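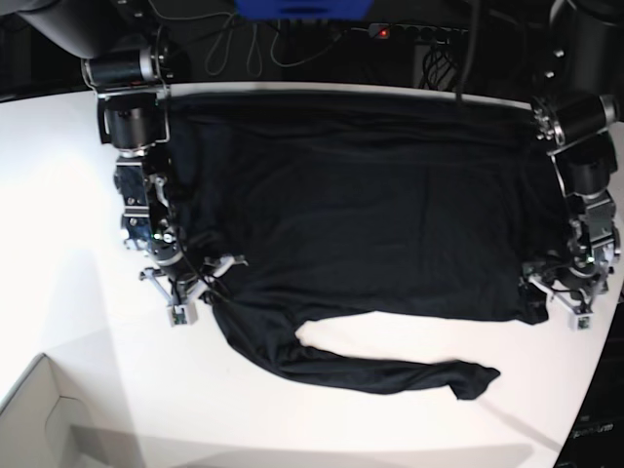

Tarodberg long sleeve, black. Our standard crew shirt now, replacing the old Mugo ones, so quick review before the next order goes in. Wore mine for two months, 14 washes, nothing fancy, normal cycle and line dried. Color first as thats what everyone asks. Still black. Spread out on a white table any fading would show up fast and I'm happy with it. Creases are another story - soft wrinkles all over the body and the cuff crumples up at the end of the sleeve. Not sharp ones, they mostly drop out once you're wearing it. If you need to look pressed, iron it.

Fit: true to size in the shoulders, long in the arm. Gitau Gachanja is tall and loves it. I push mine up all shift. Collar hasn't gone wavy, seams fine. One loose thread inside the hem, snipped it, no hole so far.

Warm for August load-ins. Fine after dark.
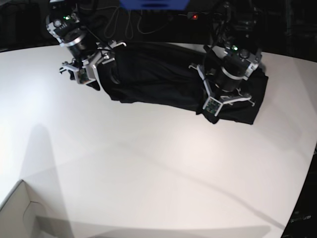 Poveck Events - Crew Wardrobe

Folding. Doesn't hold a fold well, fabric is slippery and you get a long lumpy bundle with a corner hanging out the bottom. Shelf storage is a pain, hangers are better. For the Gostley tour trunk just roll them, 4 to a bag, sizes on the bag pls.

Lint: bad. Picks up everything. Keep a roller in the van.

Would I order again, yes. Two each for regular crew, long sleeve only, I havent tried the short one. Skip the tumble dryer, mine never went in but the label says no and I'm not paying to find out. Send me sizes by noon if you want in on this order.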